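I have been listening to the new EP of Halima Idahosa since this morning and I want to write some words about it. It is called Clulia and it has six songs. A small thread.

The first single, "Navarrete", is about a person who keeps every letter but never answers one. She sings it very low, almost like speaking. I played it on the bus and I missed my stop.

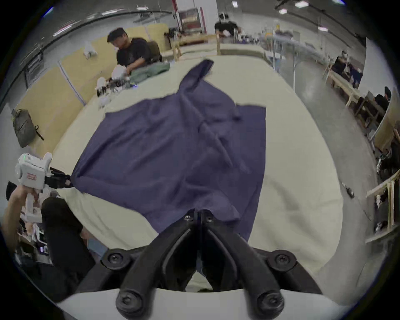
Track 3, "Sidside", is my favorite. There is only bass and her voice for the first minute, then the drums come in late. The words are about folding the clothes of someone who moved out. A navy blue cloth, all creases, lying on a pale table – I think of exactly this when she sings "I leave it how it fell." The second verse is even sadder.

The production is by Plarkon. He made her last single also, in November, and I found that one too loud. Now he leaves more air. You can hear her breathe before the chorus.
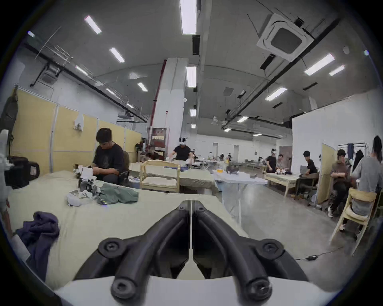
The one song I don't like so much is the fifth. It has a 2000s R&B sound that I enjoy normally, but the chorus repeats too many times and the voice has a strong effect on it. Maybe I will change my mind, it happened to me before with her songs.

She said in her newsletter that she wrote 60 demos for this EP. I would like to hear the other ones – even the bad ones.

If you have time for only one song, take "Sidside". With headphones please.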